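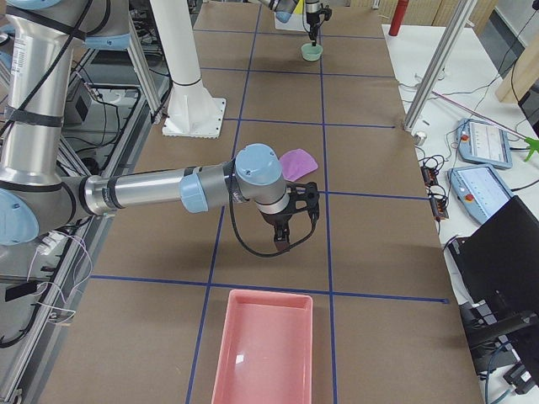
The near arm with the Bedex gripper fitted, pointing down at the taped table.

Bedex two-finger gripper: long-term review

8 Apr 2025

I bought the Bedex gripper in November from Radlow, who sell it as a kit for £696. It went straight on to one of our two arms and has been in use most working days since. We do small sorting jobs: cloths, bowls, trays, that sort of thing.

What you get

The box holds the gripper, a mounting plate, one cable, a bag of bolts and a printed guide of 21 pages. The guide is clear on the mechanical side and thin on everything else. There are no spare finger pads. A pack of 6 costs £95 from Radlow, and I would order one with the kit, as delivery on mine was slow.

Fitting

Bolting it to the wrist was easy. Setting it up on the teach pendant took the rest of the afternoon. The guide shows an older menu, and two of the settings have moved. Radlow sent me the right page the next morning.

The cable is my main complaint. It is longer than it needs to be for our arm, so it hangs in a loop round the gripper. I have strapped the spare length back along the arm, but the wrist still needs some slack to turn. If you work close to the table, watch where the loop goes when the wrist rotates. A shorter cable ought to be an option.

In use

Cloth is where it does best. A crumpled cloth lying flat is awkward for most grippers, and this one picks ours up more often than I expected if you come down on a raised fold. On a flat corner it often slides off. Small bowls are fine by the rim. Thin plastic trays are fine too, once you turn the force down. At the factory setting it bent the side of one of ours.

We cover the table with brown paper and mark it out in squares with blue tape, which makes it simple to put things back in the same place between runs. The fingertips catch the paper if you set the height too low, so leave a small gap.

It is quiet, and it has not dropped its settings after a power cut. One finger pad has worn smooth on the inside edge.

Compared with the Moodley

I had the Moodley gripper on loan before this. It closes faster and its software is better, but it was poor with cloth and cost more. The Momport is cheaper than both, though I have not tried one.

Verdict

Good for soft and light items, fair value, let down by the guide and the cable. I have ordered a second one for the other arm. Four out of five.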